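Walking group hits 300 members, and I'm pretty chuffed

Some nice news from my corner of the fitness world this week! The Nevstead morning walkers signed up member number 300 on Monday, and I was there with my coffee and my very old runners to see it happen. If you've been reading for a while you'll know I joined back when I was trying to shift the weight I put on after my knee surgery, and I've banged on about it ever since.

The group goes out at 6.15 am from the Plemance Street car park, rain or shine (mostly drizzle lately, if I'm being fair to the weather). There are two loops now. The short one is flat and pram friendly, and the long one takes in the Uysal steps, all 286 of them, and yes, my calves still complain every single time. 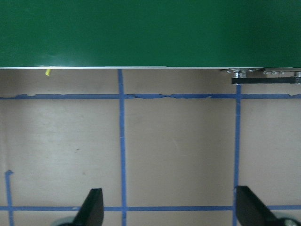

Green panel with a metal strip along its edge.

What's new is that Lenni Kinnunen, who started the whole thing, is adding a strength session after the walk. It's half an hour on the grass with resistance bands and body weight moves like squats, lunges and push-ups against the bench. I had a go at the trial run and could barely lift my hairdryer the next day, but I loved it. Lenni told me a lot of us walk heaps and never do anything for our arms or our backs, and I had to put my hand up to that one.

You don't need to bring anything except water and a mat. If you haven't got a mat, an old beach towel does the job fine. Mine has a faded dolphin on it.

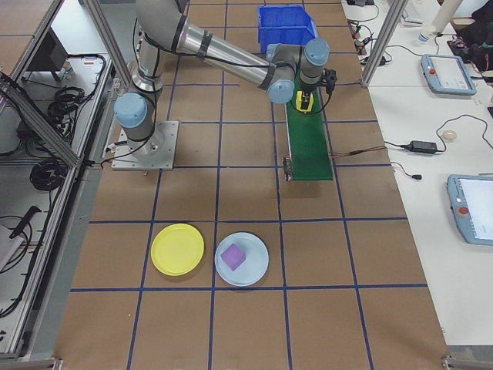

The arm reaching out over the narrow green conveyor.

There's a food side to it as well. Seraina Holzer is running a casual breakfast chat once a fortnight at the Wundusora cafe, straight after the Monday walk. She's a dietitian and she's wonderfully unfussy, so don't go expecting a meal plan or a list of banned foods. The first chat was on breakfasts that keep you going until lunch, and I came home and swapped my sugary muesli for eggs on toast with a bit of spinach. I'm a fortnight in and I've stopped raiding the biscuit tin at ten o'clock, which for me is massive.

Since people always ask, I've lost a few kilos since I joined, very slowly, and I've had weeks where it went the other way. I sleep better though, and I can get up the steps without stopping at the landing for a pretend phone call.

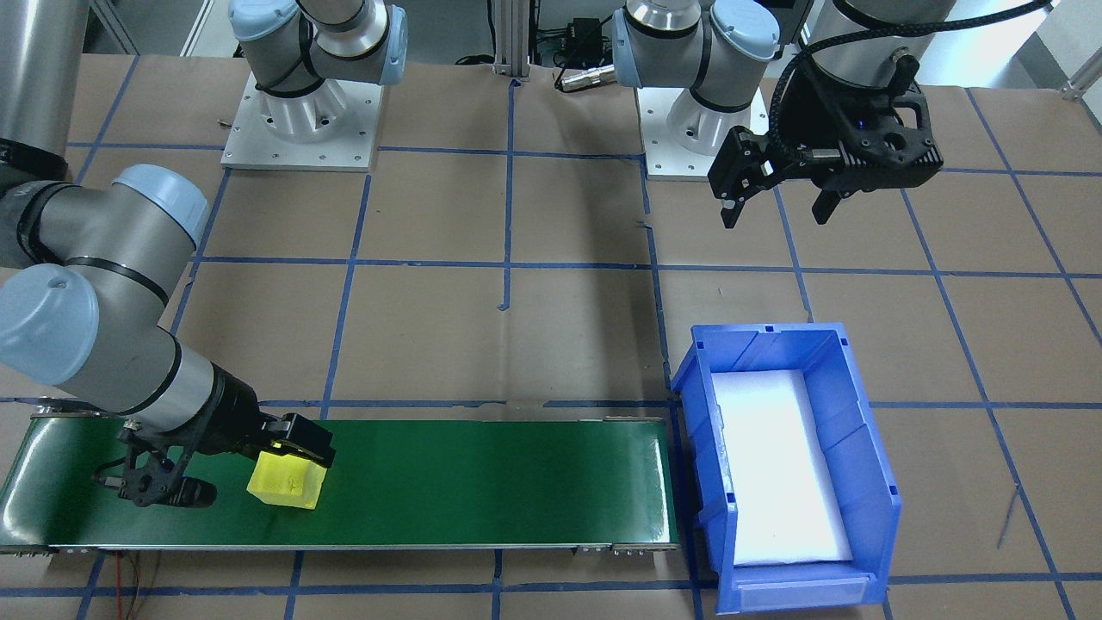 Gripper closing on a yellow cube on the belt.

The walks are still free. The strength session is a gold coin donation and the breakfast chat just costs you whatever you order. New people can turn up any morning, no booking needed, and look for Lenni in the orange cap near the ticket machine. Strength sessions begin next Monday at around 7 am, and if the ground's too soggy they'll move under the shelter by the playground.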